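Tapered fingers or wide pads for clothes folding?

Home Robotics > Arms and Grippers

benchrat_tay
Posted October 3, 2020

Right, I need some outside opinions before I spend any more money. I've got the two-arm setup going on laundry and I'm stuck on what to put on the ends of the arms. I've tried the wide rubber-faced pads from Zondberg and the tapered black fingers I'm using now, same arms, same controller, same pile of clothes.

With the pads I got a good firm hold on anything thick, but they kept picking up two layers when I wanted one. The tapered ones get in under a hem far better. My trouble is elastic. Waistbands spring back the moment you let up, and shorts are the worst of the lot (I've been through 124 goes on shorts alone, so I do feel qualified to moan).

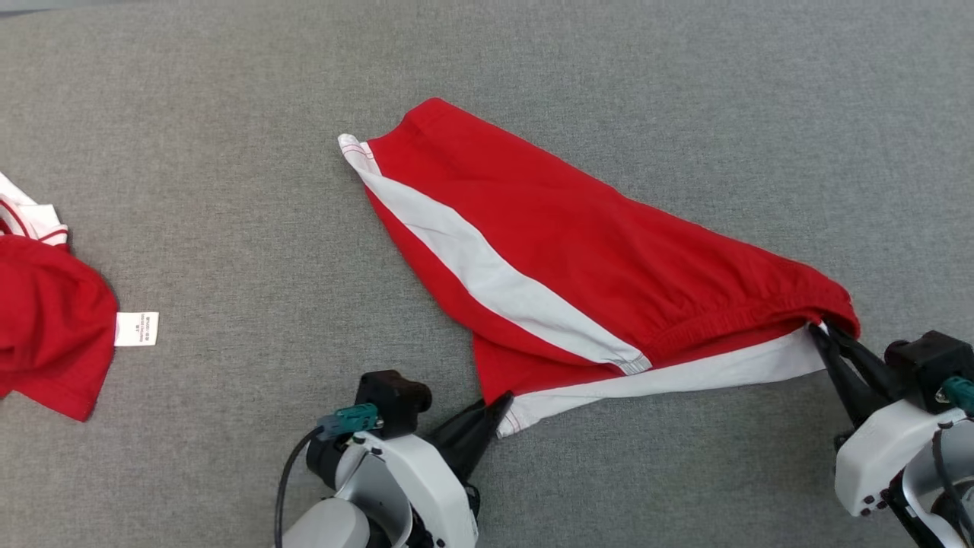
Red shorts, black fingers on both arms. Right gripper has the corner by the waistband.

What I do now is get the right arm on first and pull a bit, then bring the left in to the opposite corner. It works nicely when the fabric is fairly flat. When it's bunched up in a long wedge like that the left one tends to poke about and push the cloth along instead of taking hold of it.

So, pads, tapered, or something in between? And does anybody run one of each?

Tayla Partington, Molville

odd_sprocket
Pads. Every time. You're asking a tiny contact area to hold stretchy material under tension, of course it's going to slip. I had tapered fingers for months and I was forever turning the grip force up until the motors got too hot to touch. Swapped to pads and dropped the force right back down.

If you're getting two layers, that's your approach angle. Come in lower.

Mrs_Fettle
Can't agree with that, sorry! Pads on a hem are hopeless unless the hem is already sticking up for you. On felt or anything a bit fuzzy you can get a pointed finger to slide along and scoop, and a pad just squashes everything down flat.

Tayla, what's the closing speed? I had the same cloth-pushing problem and slowing the last bit of the close sorted most of it.

benchrat_tay
Closing speed is whatever the Stinorgate controller came set to, which I'm now embarrassed to say I've never touched. Will have a look tonight.

odd_sprocket, I did try coming in lower with the pads and scraped the table. Maybe my table isn't as level as I think it is.

kelvin_bodge
One of each is what I do. Pad on the left to hold, tapered on the right to pick. It's fine until the thing you want to pick is on the left, and then you're crossing arms over and it all gets silly. I went back to a matching pair in July.

What are you using for cameras? I found half my "gripper problems" were the head camera not seeing the corner because an arm was over it.

benchrat_tay
Head camera plus one at the wrist, and yes, that's a fair point. The overhead view is lovely for working out where the whole garment is, but the arms get in the way just when it matters. From the wrist I can see both fingertips and the bit of cloth between them, so I can tell straight off if I've pinched the white trim on its own or got a lump of red in there as well.

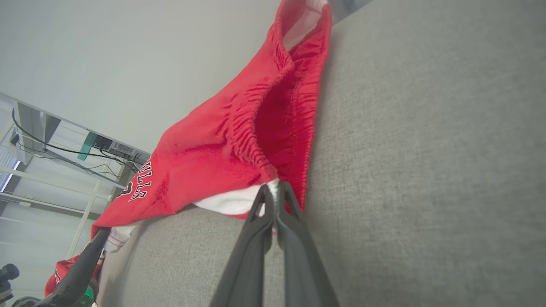

The downside is that the wrist view swings about all over the shop, and I find it really hard to judge from that alone which way up the shorts are. I wouldn't want to give up either one. If I had to, I suppose I'd keep the wrist and put up with feeling seasick.

odd_sprocket
I'd keep the head one. You can't plan a fold from a close-up. Still say pads though.

Mrs_Fettle
You would :)

Tayla, before you buy anything, try a strip of thin silicone on the inside of the fingertips. I used the Tautahi tape, the 2 mm one. Keeps the point so you can still scoop, but gives you a bit of bite on shiny sports stuff. Don't wrap it round the tip or you lose the point.

kelvin_bodge
Seconding the tape. It does peel, mind. I re-stick mine every few sessions.

benchrat_tay
Ooh, I like that, cheap too. Ordered a roll just now. I've slowed the last part of the close as well and the first few tries on a T-shirt felt calmer, though a T-shirt hasn't got a waistband to fight with. I'll do a proper run on the shorts with tape and without, and post the numbers when I've got them.

odd_sprocket, if the tape's no good I'll level the table and give your pads another go, promise.

odd_sprocket
Holding you to it. Check the table with a decent spirit level, not your phone.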